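From: Živko Vidmar
To: tikow-dev
Subject: Re: [tikow-dev] grasp proposals merge two thin objects into one

Hello Everett, hello all,

On a morning in August, Everett Lindgren wrote:

> I ran the proposal node from the current branch on the utensil
> recordings and I get one big grasp where there should be several.
> The width it asks for is larger than the jaws can open, so the
> planner rejects it and we have no candidate at all. Is this the
> segmentation or the clustering? I did not change any parameter
> except min_cluster, which I put to 15. Fitzgerald says he saw
> the same with the old release.
>
> Everett

Thank you for the report, it was easy to repeat. It is the clustering. The segmentation gives separate masks in most of the recordings I tried, but afterwards the node throws away the mask labels and groups the points again by distance only. For cups and boxes this makes no difference. For long thin objects which cross each other it is the worst thing we can do, as the points near the crossing are always closer than the threshold.

I looked through the recording with index 77, and it contains nearly every difficulty I can think of for this node.
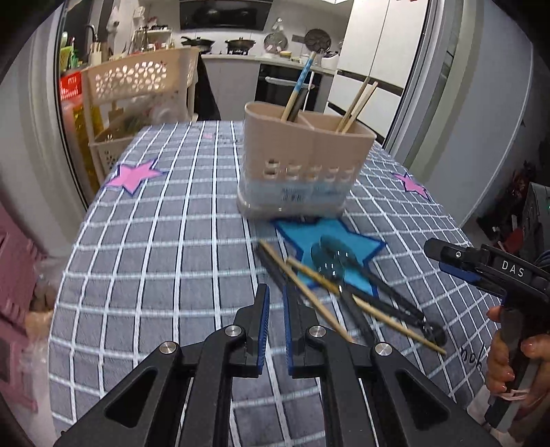
Recording 77, wrist view: chopsticks, tongs and a clear spoon in one pile, utensil holder behind.

The chopsticks and the black tongs go into one cluster together. The transparent spoon is a different problem. It has almost no valid depth, so what the node receives at this place is mostly the depth of the things under it, and the height of the grasp is wrong even if the mask is good. I do not have a solution for this and I would prefer to keep it out of the present patch.

A second point, which Everett did not mention. The jaw fingers are always inside the view, and the self-mask we ship was drawn for closed fingers. When they are open like this, the blue pads remain in the cloud and can become a cluster of their own. Uriel Insaurralde has a mask which depends on the opening width, in his Zamora branch. Uriel, could you rebase it? Please also check what it does with a second gripper of the same type in the view. The mask should remove only our own fingers.

What I propose for the patch:

1. Keep the label of the mask on every point and never join points with different labels.
2. Inside one label, fit a line first, and take the closing direction perpendicular to it.
3. Reject a proposal when the other finger would land on a point with a foreign label. Until now we check this only in the planner, which is too late.

With steps 1 and 2 applied, the node needs 60 ms per cloud on my machine. Step 3 is not written yet.

Everett, until this is merged please put min_cluster back to 2. The value 15 removes the thin parts before they are even considered, and it hides the real fault.

Marcus, do you still need the old message format for Illow? If not, I would add the label as a normal field and remove the converter.

Regards,
Živko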